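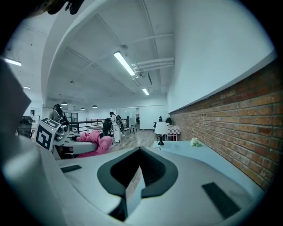 Silla de oficina Kulska, negra
Stevberg, mobiliario de trabajo
Referencia: Kulska negra
Precio: 267 €, IVA incluido
Recogida en el almacén de Clavondale o envío a domicilio

Lo que vendemos y lo que dice el fabricante

La Kulska es una silla de oficina negra. Al fondo de la sala, junto a la mesa clara, hace su papel sin llamar la atención. El catálogo de origen la presenta como «una nueva manera de sentarse». Llevamos bastante tiempo vendiendo sillas y seguimos sin conocer más de una manera de sentarse, así que hemos quitado esa frase de la ficha.

También hemos quitado «ergonomía inteligente». Pedimos que nos explicaran en qué consistía y recibimos un folleto con la misma expresión en letra más grande. La altura se regula con una palanca y el respaldo se puede bloquear. Si eso es inteligencia, la tenían ya las sillas que vendíamos antes.

Características

Color: negro. No hay otros, aunque el folleto hable de «gama».
Regulación de altura: de gas, con palanca bajo el asiento.
Peso de la silla: 12 kg.
Respaldo: con bloqueo en 4 posiciones. La última reclina tan poco respecto a la anterior que cuesta notar el cambio.
Reposabrazos: se venden aparte.
Montaje: lo hace el cliente. La llave viene en la caja.
Garantía: 5 años en la estructura. El tapizado queda fuera, y conviene saberlo antes de comprar.

Dónde encaja

En salas donde la gente se sienta un rato, se levanta y vuelve más tarde. Puestos compartidos, talleres con alguna mesa de apoyo, aulas de prácticas. Al ser negra combina con casi cualquier mesa clara y disimula el roce mejor que las grises. El polvo lo disimula bastante peor.

Para jornadas completas delante de una pantalla tenemos dudas. El fabricante asegura que es apta para «uso intensivo continuado» y no acompaña la afirmación de ningún ensayo que hayamos podido leer. La hemos usado en nuestro propio mostrador y a media tarde se echa en falta más apoyo en la zona lumbar. Quizá su espalda opine otra cosa. Venga a probarla.

Sobre el suelo

Las ruedas de serie son duras y están pensadas para moqueta. En suelo liso ruedan demasiado y hacen ruido. Hay un juego de ruedas blandas que se pide como accesorio, y en nuestra opinión debería venir incluido a este precio. Lo hemos dicho al proveedor más de una vez.

Comparada con la Paisan

Mucha gente duda entre las dos. La Paisan es más barata, tiene el respaldo fijo y no admite reposabrazos. A simple vista se parecen bastante, y para una sala de reuniones no encontramos motivo para pagar la diferencia. La Kulska compensa cuando la misma silla la usan personas de estatura muy distinta y hay que regularla a menudo. Si va a quedarse siempre igual, ahórrese el dinero.

Mochilas, arneses y ropa voluminosa

Nos preguntan si se puede trabajar sentado con mochila puesta. Poder, se puede, pero el respaldo deja de servir y uno acaba en el borde del asiento. Para quien pasa el día entre estar de pie y sentarse un momento con el equipo a la espalda, un taburete resulta más cómodo y cuesta menos. Tampoco recomendamos colgar mochilas cargadas del respaldo: la garantía no cubre las piezas dobladas por esa causa, y el proveedor mira las fotos con lupa.

Limpieza

Paño húmedo y jabón neutro. El folleto menciona un tratamiento antimanchas. Le echamos café a una unidad de exposición y la mancha sigue ahí, poco visible gracias al color.

Envío y devoluciones

La caja es grande y pasa justa por algunas puertas, mida antes. Se aceptan devoluciones con la silla desmontada y el embalaje original. Los gastos de vuelta corren por cuenta del cliente salvo que haya un defecto de fabricación.

Precio revisado el 4 de mayo de 2021. El proveedor anuncia una versión renovada para septiembre; por lo que hemos visto, cambia la etiqueta.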